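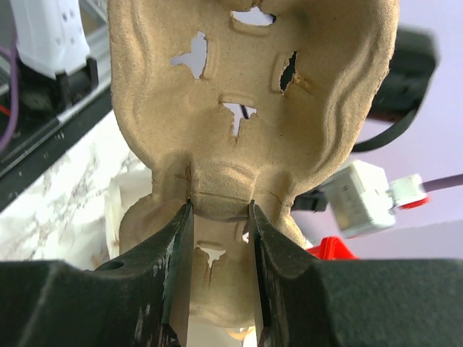
Molded pulp tray with several holes torn through it.

Sorting molded pulp, paper cups and lids after an office coffee service

Posted by Tibor Deák, 19 January 2019

I look after the supply shelf and the recycling bins at a small shared office in Prultberg. The coffee counter produces three kinds of material: molded pulp trays, white paper cups, and white disposable lids. Until last July it all went in one bag. The new hauler, Szekeres, wants fiber separated from plastic and rejects bags that are mixed.

What I need to know is how to handle each material, and whether a tray that has torn through is still worth keeping for reuse. I had been saving trays to carry drinks between floors, and the stack on the shelf is now 14 high. My collection is every two weeks and the bin holds 210 liters, so volume matters as well.

Tamás Virág

Start with the lids. Takeout lids are usually polystyrene, polypropylene or a plant-based plastic, and those do not go in the same stream. The resin code is normally molded into the top or the underside in very small characters, so hold the lid at an angle to a lamp to read it.

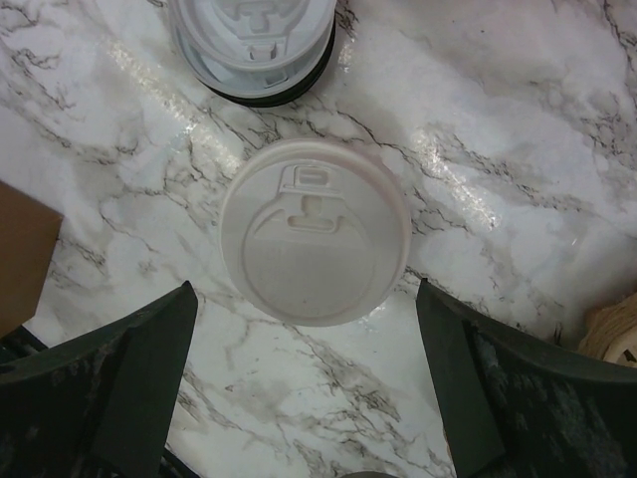

Lids should be divided into unused and used before anything else is decided. Unused ones stay nested on the shelf and are not waste at all. A single lid lying face-up on the counter, apart from the stack, should be treated as used unless you put it there yourself. Used lids get a rinse, with attention to the recessed area around the drinking opening, where milk dries and is hard to remove later. Let them drain, then nest them. Nested lids take up a fraction of the space of lids thrown in at random.

If there is no code, or the code is 7, ask the hauler in writing. Our Dindness depot accepts 5 and refuses 6, and yours could have a different list.

For the cups, the question is the lining. A paper cup for hot drinks normally has a thin plastic or bioplastic layer on the inside, and an ordinary paper mill does not want it. Some haulers run a separate cup stream. The recycling symbol printed near the base of a cup does not tell you which stream your hauler will put it in. Do not include cups with clean fiber until you have confirmed it.

Storage is simple. Keep unused cups nested, on their side if the shelf is low, and away from anything with a hard rim. Used cups should be emptied, drained upside down for a few minutes and then nested in the same way.

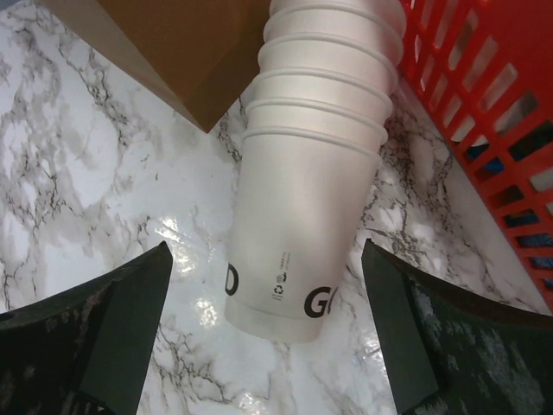

Mélanie Chan wrote that her building tried nesting used cups and gave it up, as the damp ones stuck together and began to smell within four days. She now drains them overnight on a rack and nests them in the morning.

Tamás Virág

Overnight is better if you have the rack space. I should have said so.

On the trays: a hole through the wall of a cup position means the tray is finished as a carrier. The fibers around a tear are already separated and will open further under load. Also check any narrow section between the wider parts. A crease across it is where the tray will fold when it is lifted with weight on one side. Tear the tray into palm-sized pieces and put it in with the fiber. Clean, dry pulp is generally accepted. Pulp with grease or syrup on it goes to compost if you have that service, otherwise to general waste.

Fourteen trays is too many to keep. I would hold four sound ones and recycle the rest.

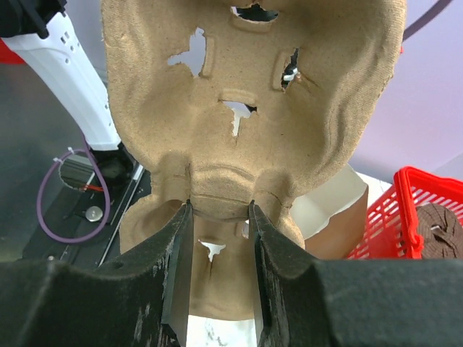

Ivan Demchenko disagreed on the last point, saying that torn trays work well as packing filler and that his office ships enough glassware to use over two bags of it a month. He does not sort them by condition, only by whether they are dry.

Jayson Marquez

just compost everything, its all paper

Tibor Deák

The lids are not paper, so that will not work for me. I found a 5 on the underside of ours and have written to Szekeres about the cups. The trays are down to four. Grultamitz on the second floor took the torn ones for packing.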